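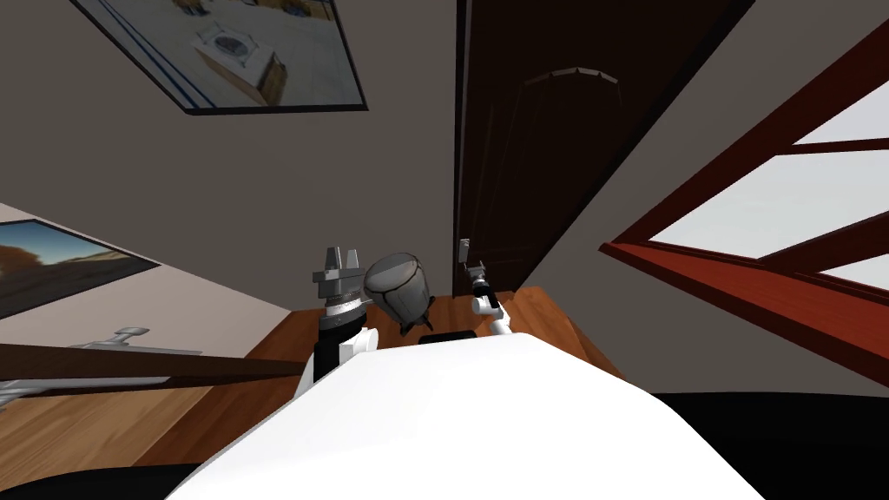

本帖最后由 Vostden 于 2024年9月 编辑

标题:仿真里双臂抓取终于跑顺了,聊聊规划和感知这边怎么接的

Vostden(楼主)
折腾了好久,来交作业!首帖图是仿真渲染,机身视角,画面歪得厉害,墙和门都是斜的,别介意,我平时调试就盯着这个视角看。左手旁边那个深灰色的小桶就是这次的目标物,桌上还有个扁平的黑色小东西,先当障碍物处理。

现在的流程是:感知节点给出桶的位姿,规划器先采样抓取候选,再做双臂联合的碰撞检查,最后交给阻抗控制器执行。规划器原来每次都从零采样,我改成缓存上一次的路图,只重新验证受影响的边,爽到飞起!昨晚一口气跑了 1598 个回合,日志全留着,想看的可以跟我要。

Lau
路图缓存这个思路好!问一下,机身的碰撞体你用的什么?那个圆鼓鼓的上表面占了好大一块,我这边用凸包,手臂一往回收就误报碰撞。

Vostden(楼主)
回楼上:拆成 4 个凸块,比单个凸包贴得多。再给相邻连杆加一张忽略表,误报基本没了。注意忽略表要按关节限位重新生成,我第一次偷懒抄了旧模型的,结果肘部直接穿进机身里,规划器还很高兴地报告成功……

Itel
泼点冷水。图里那个桶看着像悬在桌面上方,到底是夹住了还是物理引擎在弹?我看左夹爪还微微张着,桶和手指在画面上又是重叠的,光凭这个角度没法判断。建议把接触力曲线贴出来,不然“跑顺了”这三个字我先打个折。

Vostden(楼主)
质疑得对,单张图确实说明不了接触状态。我的成功判据是看仿真里的接触对,外加桶和夹爪的相对位姿要连续 20 步不漂,不是看图判的。曲线我整理一下发上来。

Novberg
支持 Itel 的说法,另外我对“感知节点给位姿”更感兴趣。是真跑视觉还是直接读仿真真值?这俩差别太大了。桶口有一圈浅色的边,做椭圆拟合应该挺香的,但桶一倾斜、再被夹爪挡一下,拟合就容易飘。

Vostden(楼主)
两套都有,启动参数里切换。真值模式专门用来查规划的毛病,视觉模式才算正式成绩。被你说中了,遮挡时椭圆拟合确实飘,我现在加了个滤波,置信度低的时候就沿用手臂正运动学推出来的位姿。

Itel
沿用正运动学的前提是你确信已经夹住了呀。没夹住的话,滤波器会一本正经地告诉你桶还在手里。

Vostden(楼主)
……好问题。目前是夹爪开度加接触标志一起判,真机上没有接触标志可用,这块得重写。记下了!

Lau
我倒觉得不用这么紧张,先在仿真里把接口定下来,判据后面随时可以换。我二月份那套就是等“完美判据”等到项目黄了。

Novberg
不太同意,接口里有没有“不确定”这个状态,会影响上层整个行为树。现在只返回成功和失败的话,后面改起来要哭的。哪怕先留个空枚举也好。

Vostden(楼主)
那就加!今晚就把返回值改成三态。另外右臂那边还闲着,我想让它在视觉飘的时候去换个角度补看一眼,有人做过这种主动感知和抓取规划交错执行的吗?求指路,代码烂一点也没关系。

Lau
做过一点,用的是信息增益挑下一个视点,双臂会互相抢工作空间,得给左臂的轨迹加时间占用。周末翻翻硬盘,找到了发你。

Itel
蹲一个。曲线别忘了啊楼主。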